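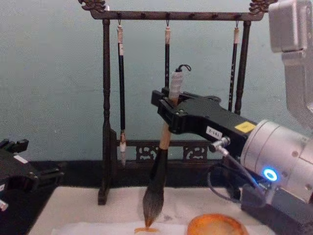 Pinselplatz, rechter Arm mit großem Pinsel am Blatt, linker Greifer leer daneben

Betreff: Re: [wudau-praxis] Entwurf Leitfaden "Zweiarmige Arbeitsplätze mit Handwerkzeug", Kapitel 4
Von: Kirsty McKinnon
An: wudau-praxis

Hallo Hemi, hallo Liste,

danke für den Entwurf. Ich habe ihn am Wochenende ganz gelesen und bin mit Kapitel 4 nicht einverstanden. Hemi schrieb am Montag, 22. August 2022:

> Liebe alle,
>
> Kapitel 4 ist jetzt so weit, dass wir es meiner Meinung nach
> verabschieden können. Kern ist die Checkliste (85 Punkte), die vor
> jeder Aufnahmereihe vollständig abgezeichnet wird. Jarrah und ich
> haben die Punkte aus den alten Fustus-Unterlagen übernommen und an
> die Tischplätze angepasst.
>
> Die wichtigsten Regeln für Arbeitsplätze mit Pinsel, Stift, Spachtel
> usw.:
>
> 4.1 Ein Arm ohne Werkzeug steht in Grundstellung, solange der
> andere arbeitet.
> 4.2 Flüssigkeiten stehen außerhalb des Arbeitsraums beider Arme.
> 4.3 Das Werkzeug ist formschlüssig gehalten.
> 4.4 Kabel am Werkzeug sind zugentlastet und dürfen die Arbeitsfläche
> nicht berühren.
> 4.5 Jeder Greifer trägt eine lesbare Kennzeichnung.
>
> Bisher liegen uns 1.088 protokollierte Durchläufe ohne Vorkommnis
> vor. Ich sehe daher keinen Grund, noch eine Runde zu drehen.
>
> Gruß
> Hemi

Zuerst zu der Zahl, die macht mir am meisten Bauchweh. 1.088 Durchläufe ohne Vorkommnis, schön. Was zählt denn als Vorkommnis? In den Protokollen gibt es dafür ein einziges Feld, und das steht voreingestellt auf "nein". Ich habe in unserem Teil der Daten nachgesehen und keinen Durchlauf gefunden, bei dem jemand das Feld angefasst hätte. Einen davon habe ich selbst gefahren, mit abgerutschtem Pinsel und einem Streifen Tusche quer über die Filzunterlage. Steht auch auf "nein". Mein Fehler, aber die Statistik hat damit nichts zu sagen und gehört aus der Einleitung gestrichen.

Nun zu den Regeln selbst. Ich nehme den Pinselplatz, weil ihr den alle kennt.

Zu 4.1: Grundstellung für den unbeschäftigten Arm klingt vernünftig. Am Pinselplatz hängt der linke Greifer leer knapp über dem linken Blattende, während rechts der Pinsel auf dem Papier ist. Nach dem Wortlaut wäre das ein Verstoß. Soll es einer sein? Wenn der linke Arm im nächsten Schritt das Blatt halten oder verschieben soll, ist der Weg aus der Grundstellung und zurück die größere Bewegung, und zwar am Ständer mit den hängenden Pinseln vorbei. Ich hätte lieber eine Regel über Abstand und Geschwindigkeit eines wartenden Arms. Die ist mühsamer zu schreiben, das gebe ich zu.

Zu 4.2: So nicht anwendbar. Der Pinsel muss in die Tusche, also steht das Schälchen in Reichweite mindestens eines Arms. Wir haben es vorn auf der Papierseite stehen. Wer die Regel ernst nimmt, kann nicht schreiben, und wer schreiben will, zeichnet etwas Falsches ab. Vorschlag: Gefäß kippsicher, flach, und nicht unter einem Kabel oder Gelenk. Über die Füllmenge kann man reden.

Zu 4.3: Formschlüssig? Ein Parallelgreifer klemmt einen runden Holzstiel. Das ist Reibung, und ohne eine passend ausgeformte Backe wird daraus auch nichts anderes. Ich vermute, der Satz stammt aus einem Text über Schrauber und Schleifer und wurde übernommen, ohne dass jemand einen Pinsel danebengehalten hat. Wenn wir Formschluss wirklich wollen, müssen wir sagen, wer die Adapter baut. Wenn nicht, brauchen wir eine Grenze, ab der ein Verdrehen des Stiels als Fehler gilt.

Zu 4.4: Einverstanden mit der Absicht. Nur ist "am Werkzeug" unklar. Beim großen Pinsel läuft ein dünnes schwarzes Kabel oben aus der weißen Hülle am Stiel, und zwischen Handgelenk und Greifer hängen noch einmal schwarze Leitungen mit Stecker in Bögen nach unten. Gilt der Punkt für beide? Die zweite Sorte hat mit dem Werkzeug nichts zu tun, macht mir aber die größeren Sorgen. Die Checkliste fragt danach an keiner Stelle, trotz 85 Punkten.

Zu 4.5: Lesbar für wen und aus welcher Richtung? Auf dem rechten Greifer klebt ein weißes Etikett, "191-2", wenn ich es richtig entziffere, und es steht auf dem Kopf. Nach dem Entwurf ist das erfüllt. Für jemanden, der in Eile am Telefon durchgeben soll, welcher Greifer klemmt, eher nicht. Entweder schreiben wir eine Einbaulage vor oder wir lassen den Punkt weg.

Dann noch zur Checkliste als Form. Daiane hat schon auf der Sitzung im November gefragt, wie lange das Abzeichnen dauert, und darauf kam meines Wissens nie eine Antwort. Ich habe es versucht und nach der zweiten Seite angefangen, die Haken am Stück zu setzen. Das wird allen so gehen, die mehrmals am Tag Papier wechseln. Eine Liste, die so ausgefüllt wird, belegt später nur, dass jemand einen Stift hatte. Ich würde sie auf das kürzen, was sich zwischen zwei Durchläufen überhaupt ändern kann: Papier, Tusche, Sitz des Pinsels, Kabel. Der Rest gehört in eine Prüfung beim Umbau.

Praktisch schlage ich vor:

- 4.2 und 4.3 zurückziehen und neu fassen, ich kann 4.2 übernehmen
- Feld "Vorkommnis" ohne Voreinstellung, mit Freitext
- 2 Plätze, an denen die kurze Liste probeweise läuft (unserer und der in Plaltusness, falls Kylie mitmacht)
- Abstimmung erst danach

Jarrah, kannst du bitte die Fustus-Unterlagen auf die Hoani-Ablage legen? Ich würde gern sehen, was dort im Original stand und was beim Anpassen dazugekommen ist. Solange ich das nicht kenne, stimme ich gegen Kapitel 4. Mit den Kapiteln davor habe ich kein Problem, abgesehen von den Tippfehlern, die gehen getrennt an Hemi.

Gruß
Kirsty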